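Pen cup

A pen cup (also pencil cup, pen pot or desk tidy) is an open-topped container for keeping pens, pencils and markers upright on a desk. Most are cylinders. Common materials are wire mesh, sheet metal, plastic, ceramic and wood.

Claims made for it

Office suppliers describe the pen cup as an aid to productivity, a claim that is easier to print than to test. The figure most often repeated, that a tidy desk saves its owner 40 hours a year, comes from a Leltix sales leaflet that gives no source. Fuseini Appiah, who kept notes on 168 desks at the Mahama office park, found that cups mostly filled up with pens that no longer wrote. His survey had no comparison group and should be read with that in mind.

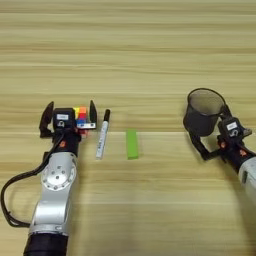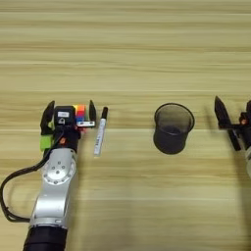
A white marker with a black cap on a light wooden tabletop, and in the second view a black mesh pen cup to the right of it.

Mesh cups let dust fall through the sides, according to their makers, though dust also settles in the base. Fine tips can catch in the weave. The Bornevine catalog lists 18 mesh models that differ chiefly in color.

Storing markers

Advice on which way up to keep a marker is inconsistent. Many guides recommend laying dry-erase markers flat, which would rule out the cup altogether, while others allow them to stand cap down. Yaw Akolgo's desk handbook endorses both positions in different chapters.

See also: Desk organizer; Pencil case; Brunum tray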